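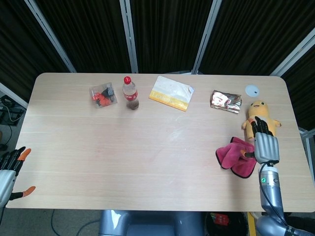
According to Leonie Ruppert, the hardest thing to get people to keep is the wrapper. Bottles come back, she told us, and so do boxes, but a snack packet goes into a coat pocket and from there into a street bin, and the household diary shows nothing. Her remark shaped the way we set up the second round of the Pasbridge study.

Figure 3. Packaging items of mixed type, including a plastic bottle, a flat packet and a crumpled foil wrapper.

4.2 Items missing from household diaries

Households in Pasbridge and Warkow wrote down every packaged item they finished at home or away from home. They also kept the empty packaging in a bag, which was collected at the end of the round. We then matched the diary entries to the contents of the bags.

The bags held 1756 items. Of these, 811 had no matching diary entry. Most of the unmatched items were small and flexible: candy wrappers, sauce packets, single-serve coffee sticks. Rigid containers were recorded far more reliably, and drink bottles were the most reliable of all – even when the bottle had been bought and emptied outside the home.

We had expected the gap to depend on household size, as Hsueh and Kao found in their earlier work in Warkow. It did not show up clearly in our data. Time of day mattered more. Items finished after the evening meal were often left out, and several participants said they filled in the diary before dinner and did not go back to it.

Weight is a partial answer. A foil wrapper weighs very little, so leaving it out changes the total for a household by a small amount. It matters a great deal when the unit of interest is the number of purchases, and for mixed-material films, which the Haslinger sorting line does not accept, the diary alone would give a figure well below the real one.

For the April round we added a bedtime entry line and a small pouch for wrappers. Participants could carry the pouch and empty it into the bag later. Results are given in Section 4.3.

Correspondence: Tien-fu Choi, Trusard Institute | Back to top

Shares: 13 | Comments: 2

Kam-wah Lu: Did anyone put other people's wrappers in the pouch? My kids would have.

Lok-yiu Hsueh: Our Warkow households were larger on average, which may explain the difference on household size.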